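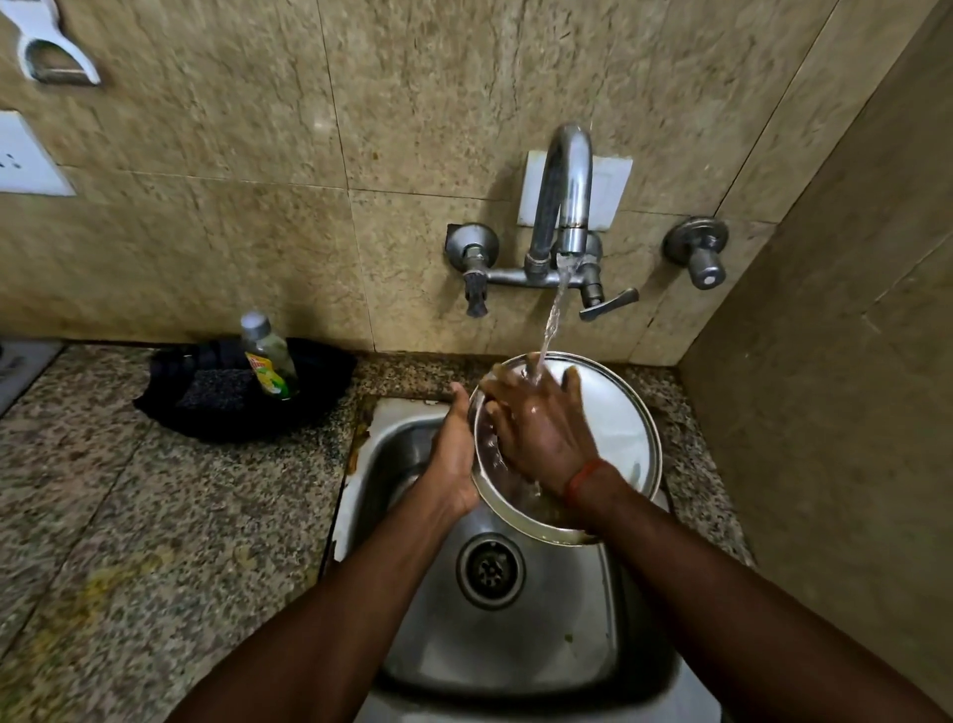
Wurnel – "Gralliston" (LP, 6 songs)

I bought this record in October after the show in Lidgate, where Wurnel played as the second band and were much louder than the first. My copy has the number 349 written by hand on the back. I have listened to it now enough times to write about it, also on the bad speakers in my kitchen, so I think I can be fair.

For those who do not know them: Wurnel are three people. Dalibor Havlíček plays guitar and sings, Hanne Rissanen plays bass, and Efren Estrella is on drums. Their first tape was mostly noise with a song hidden somewhere under it. On the new album the songs came up to the surface, and I was a little afraid of this before I put the needle down. My fear was too big. The guitar still sounds like a saw in wet wood.

Side A opens with "Park", and it is the best thing they have recorded. The bass plays the same four notes for almost the whole song, and Rissanen does not change them even when the guitar goes to another key. It should sound wrong. I like it very much. Then comes "Cold Stairs", faster and shorter, with a drum fill at the end of every line. Estrella hits the floor tom so hard that the microphone gives up a little, and they kept it on the record.

The third song I usually skip. It has a spoken part, in a low voice, with too much echo. I read the lyrics on the inner sleeve and they are good lyrics, about a brother who moves away and leaves his bicycle, but on the recording I can catch maybe every second word.

Side B is slower. "Ferry Money" lasts over 6 minutes and takes its time before the singing starts. Peter Kováčik plays organ on it as a guest, and I wish he had stayed for the other two songs as well. The title song closes the album and ends on feedback, which is cut suddenly. At first I thought that my record player had stopped.

Vlasta Beneš recorded and mixed everything. The drums are dry and close, the vocals sit a bit too deep, the bass is perfect. If you use headphones, turn the treble down before "Cold Stairs" – I did not, the first time.

About the pressing: side A is quiet, side B has some crackle near the label, also after cleaning. The sleeve is thin cardboard and one corner of mine was already bent at the merch table. There is no download code, so you need a turntable or a friend with one.

If you liked the first tape for the noise only, listen to side A before you pay. If you are new to the band, start with "Park" and play it loud. I give it four of five, and half a point of that is for the bass.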